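Round table as a work desk — mouse pad or no mouse pad?
Home Office and Small Spaces > Desks and Tables

stamatia_t
Posted 06/04/2023
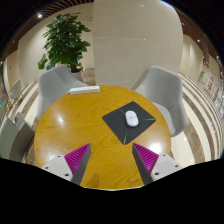
I am working from home three days in the week, and my desk is a round dining table which we bought second-hand when we moved to Fustdale. The wood is warm in colour and the grain is very beautiful, so I would like to see it as much as possible. My problem is the mouse pad. It is a dark one with thin green lines, and I keep it turned like a diamond, because when it is straight it looks wrong to me on a round table. My husband says that turned like this it looks as if somebody dropped it. The mouse has no cable, so at least I have only the power strip to think about, and that one stays over on the left side. My questions are these: do I really need the pad on a finished wooden surface, and is there a round one of decent quality? I would like to stay under 41 dollars.

Thank you in advance,
Stamatia Theodorakopoulos

gumboot_greg
Keep the pad. I went without one on a timber table for a couple of years and there's now a dull patch the shape of a kidney where the mouse lived. Only shows when the light's low but I can't unsee it.

pelican_lane
Disagree with Greg. Depends on the finish. Hard polyurethane will outlast the mouse. If it's oil or wax then yes, you'll wear it. Do you know what is on yours?

stamatia_t
I do not know, unfortunately. The seller told us only "varnished". It is quite shiny — there is a strong glare on it near the pad, and in the afternoon this bothers my eyes more than the mouse does.

pelican_lane
Shiny like that sounds like a film finish to me. Put a drop of water somewhere out of the way and leave it ten minutes. If it sits up in a bead and leaves no mark you're probably right to go bare. I'd still try the mouse on it first, some optical ones skip on gloss.

Mrs Quill
Fovel used to do a round felt pad in grey and a sort of mustard colour. I have the grey. It's lovely on the wood but it does collect crumbs, and if you eat lunch at the same table you will be shaking it out over the sink every day.

gumboot_greg
Felt's rubbish for a mouse. Drags. Get cork, or leather if the budget stretches. The Wiegand cork one is round and the back doesn't slide.

Mrs Quill
Mine doesn't drag at all, Greg. Maybe your mouse needs its feet cleaned.

tomasz_b
Nobody has mentioned the power strip. I would worry about that more than the pad. On top of the table it will get tea on it sooner or later. Fundden has a clamp-on tray for under the tabletop, mine cost 20 dollars and no drilling. Check the edge of your table first though, the clamp needs a flat underside.

stamatia_t
Thank you all for the kind answers. I made the test with the water under the place where the fruit bowl usually stands, and there was no mark. Then I tried the mouse without the pad. In the middle of the table it moves well, but where the shine is strongest the pointer jumps. So for me the answer is a pad after all, and I have ordered the cork one which Greg recommended.

About the tray, I looked under the table and there is a curved rail which goes quite close to the edge, so I am not sure that the clamp will fit. Tomasz, how deep is the jaw of yours?

pelican_lane
Fair enough on the pad. For the record I like the diamond.

tomasz_b
I will measure it tonight when I'm back at my desk and post it in this thread.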